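Small Things, Put Away: the gallery

Jun 2, 2019

Welcome to the gallery page! I'm Asnakech Hadgu, and for the past while I've been running the Small Things sessions at Endale, our neighbourhood workshop space on the second floor. It started with me bringing in a bag of odds and ends from my own kitchen counter and asking who else had a drawer they were afraid to open. Everybody did. We've now been through 53 drawers between us, and I have loved every one of them, even the one with the melted birthday candles.

The page has grown in no particular order. I add a few lines whenever I get the chance, so if you're looking for the Ullska shelf measurements, they're on the notes page and I haven't moved them across yet.

The little cabinets

I have a soft spot for the two-drawer cube. You can set one on a counter, a desk or the end of a bench, and it takes up hardly any room. My favourite colour for them is plain oak, the lighter the better, with dark handles you can hook a finger through. We had a long and very happy argument over knobs versus handles in the first session. Handles won, mostly on the strength of people with sore hands, and I haven't bought a knob since.

The top drawer is for what you reach for every day. The bottom one is for what you'd be annoyed to lose. I tell everyone that and then go home to a top drawer full of takeout menus, but I do believe it!

The counter sort

Everything comes out first, and I mean everything, on to one clear surface in the middle of the table. Fruit goes to the tray, boxes go upright where you can read them, bottles go to the back. It sounds fussy written down. It takes maybe ten minutes and it's the part people talk about on the stairs afterwards. 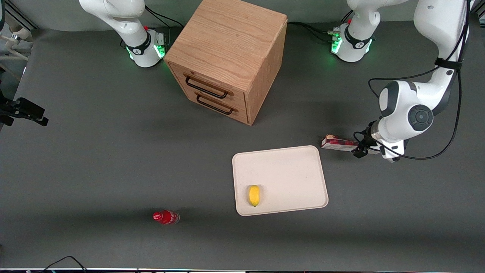
Trays are the bit I've changed my mind about most. I used to think of a tray as one more thing to wash, and then a woman in the Elletti group showed me how she uses a pale one for whatever has to be eaten or used up that week. If it's on the tray, it's next. She throws out far less food than she used to, and I went home and copied her that same night. A light colour is best, so you notice the crumbs and the one sad lemon.

A word on bottles. Squeeze bottles and round ones roll, and they'll go straight off the edge of a bench if you lay them down and turn your back. In a drawer, lay them all the same way with a folded tea towel along one side. On the counter, stand them up behind something heavier.

Long narrow boxes

Crackers, tea, toothpaste, foil, incense, those fancy biscuits your aunt brings at Christmas. The long box is the hardest shape in the house and I get more questions about it than anything else. Measure your drawer corner to corner before you give up on it. A box that won't go in straight will very often go in on the diagonal, and the two triangles left over are perfect for tape, batteries and elastics.

If it still won't fit, open it up and put the contents in a jar. I know, I know - the box is pretty. Cut the front panel off and stick it on the jar. I have done this with four different teas and it looks terrific.

What it costs

Very little, I'm pleased to say. The room is $40 for an afternoon and we split it, so bring a few dollars and your own bag of bits. Trodow down the street has been selling plain trays with small dings in them for next to nothing, and I have cleaned them out twice. We fit 30 people at the most, and that's with a few perched on the windowsill, so please put your name on the sheet by the door.

So far 935 objects have gone through the sorting log, which is a blue binder that anyone is welcome to flip through. My favourite entry just says "whisk, again".

Coming up

We take a break over the summer and start back in September with bathroom cabinets - travel sizes, hotel soaps, all of it. After that I'd like to try desks. If you have a really dreadful desk drawer, save it for us and don't touch a thing.

More captions to come once I've gone through my notes from the spice afternoon.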